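Drawing Surfaces, week eight: shine, clear plastic and wear
November 29, 2022, room 429

Same as always, these are my own notes tidied up a bit so you can stop scribbling while I talk. If you missed class, read the whole thing. If you were there, skip to the exercises and then come back when your plastic looks like a snowbank (it will, mine did for years).

## Left over from last time

A few of you asked about the drapery studies and whether I wanted the background filled in. No, leave it. I marked them on the folds and on the edges, and most of the folds were lovely. The edges are where people lost me. Somebody handed in a tea towel with a hard black line all the way around it like a colouring book, and you know who you are, and the inside of that towel was the best in the class! Please redo the edge and keep the inside.

Pick up your October studies from the flat drawer under the window. They're in the Masson folder, the big grey one with the broken tie.

## Satin first

I always start with satin because it's the forgiving one. Satin sits between matte and gloss: light spreads across it and comes back at you soft, so you get a highlight with no crisp border. On a long rounded form, that highlight stretches out lengthwise. Think of a rolling pin with an old worn finish, or the handle of a good umbrella.

What goes wrong is that people see "dark grey thing" and fill the whole shape with one dark grey, then drop a white stripe on it. It ends up looking like a racing car. A dark satin form has a big slow gradient from the dark side through to the light side, and the highlight is only the top of that gradient. It's often nowhere near white. Squint at it and compare it with your paper. I'd bet you money it's a middle grey.

So, the order I work in:

1. Lay the shadow side in first, as one shape, fairly flat. Don't fuss.
2. Ease the value up toward the light side with the side of the pencil. The Gusomska sticks are nice for this, they don't grab the tooth of the paper the way the cheap ones do.
3. Lift the highlight with the kneaded eraser. Press and lift, press and lift. If you rub, you get a smear with an edge and you're back to the racing car.
4. Check the ends. A soft highlight fades out before the form does, nearly always.

A seam across a form like that is a gift, by the way. It curves with the surface, so it tells the viewer how round the thing is without you shading another square inch. Draw it as a curve that starts on one contour and finishes on the other. If you draw it straight, you've flattened the whole object, and no amount of shading will puff it back up.

## Now clear plastic

Okay, deep breath. Clear plastic sheeting, freezer bags, the film off a new lampshade, the crinkly sleeve your shirt comes back from the cleaners in. Everyone hates this and I love it.

You are never drawing the plastic as such. You're drawing what's under it, a touch altered, and then the places where the light bounces off the top. If there's something dark underneath you're in luck, because the reflections show up beautifully. Put the same plastic over white paper and it nearly vanishes. Agathe Bouvier, who had this course before me, used to make everybody wrap a black boot in a dry cleaning bag, and I can still smell that boot.

Gloss is stingy with its highlights. They're small, they're bright, they have sharp edges, and each one follows a wrinkle. Where two wrinkles meet the highlight splits, so you get these thin branching lines, a bit like a creek seen from a plane. If you can draw one branching crease properly, people will believe the entire sheet. You can leave big areas with hardly any mark on them at all.
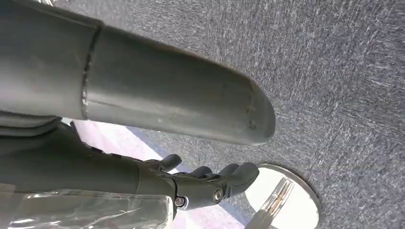

*Satin grey with one long soft highlight; wrinkled clear plastic at bottom left, with bright streaks and a thin branching crease.*

Look at the difference in the whites. The soft highlight up on the satin is a gentle thing you could get with an eraser and a bit of patience. The streaks down near the bottom left corner are bright white and they'd need to be saved from the very beginning, as bare paper, or put back at the end with a touch of gouache. I prefer saving them. Gouache over graphite goes a funny blue-grey and you'll spend the evening cursing it.

Then follow the branching crease up toward its right side and notice how thin it is. My first go at it was three times too thick. If your pencil is the wrong tool for leaving a line that fine, and it probably is, try scoring it into the paper first with an empty ballpoint. Go lightly. When you shade over the groove the graphite skips it and you have your line, clean as anything. Test this on scrap, please, because the Rumitz paper is soft and it tears if you lean on it.

## Folds that stack

While you have the reference out, have a look at the dark ridges at the left edge, the ones layered like folded material. Lots of you will want to draw each ridge with an outline. Try it the other way round: put down one dark shape for the lot, then pull out the thin lighter lines between the folds. You'll be finished in a quarter of the time and it'll look heavier and more pliable. They curve, too, so let your wrist curve. And there's a rounded corner where they end, which a few people squared off when I tried this sheet with the afternoon group.

If you did the tea towel, you already know most of this. Cloth folds wander, and stacked ridges keep company with each other, each one echoing its neighbour with a slight change. I find it helps to do them all in one go without lifting my arm off the table.

## Scuffs, scratches and specks

I could do a whole term on wear. Nothing makes a drawn object look real quite like a scuff in the right place, and nothing wrecks it faster than scuffs sprinkled all over like pepper on an egg.

Marks have a location. In the reference the little dark brown scuffs run in a short vertical trail just left of the rounded tip, and the pale specks and roughened spots sit down inside the seam, more so along its lower half. There's one fine dark scratch close to the seam where the highlight begins. The big smooth stretches are mostly left alone, and you should leave them alone as well.

Put wear in last. I mean it, last, after your values are settled and you've had a cup of tea and come back. For the pale specks you want the corner of a hard eraser, cut fresh with a knife. For the dark ones use a sharp pencil and vary the pressure, since equal dots read as a printed pattern. And keep the scratch finer than feels right.

Brown is a question that came up in the afternoon too. If you're working in graphite only, a small brown mark on grey just becomes a slightly darker, slightly duller mark. If you have the sepia Praltora pencil, now's its moment, and go easy. The upper contour has a thin brownish edge as well and the same pencil will do that nicely in one pass.

## Bright behind dark

Last bit of theory and then I'll let you draw. The floor behind is bright, and there are small glossy black bumps along a rim in front of it. Against a bright ground, small dark things go almost to silhouette, so spend your care on the outside shape of each bump and very little on the inside. A pinprick of light here or there if you want it. Keep the floor paper-clean right up to them. I tape a scrap of tracing paper over the part I'm not working on, or my hand drags grey across everything (left-handers, you'll have it worse on this one, maybe turn the board).

## In class

- Value strip, satin on the top half and gloss on the bottom. Same darks for both. Only the way you get to the light changes.
- One crease, scored and shaded, life size or bigger. Do several and keep the one you like.
- A crop from the reference, your choice, no bigger than a playing card. Pick somewhere two surfaces meet.

I'll have the 4000 K lamp on for the still life table, so anybody who'd sooner work from life can grab a bag from the box and wrap something dark. Please don't move the lamp once people have started!

## For next week

Wrap one dark object from home in clear plastic and draw it, full page. One light source. A mug is fine, a shoe is better, and if you use a banana please make sure it's gone properly black. Give it two sittings if you can manage it, and bring the wrapped object along in a box so that the creases survive the bus.

Supply kits are still $39 from me, cash or e-transfer. The new ones have the hard eraser in them; if you bought yours in the first week it doesn't, so come and see me and I'll cut you a piece of mine.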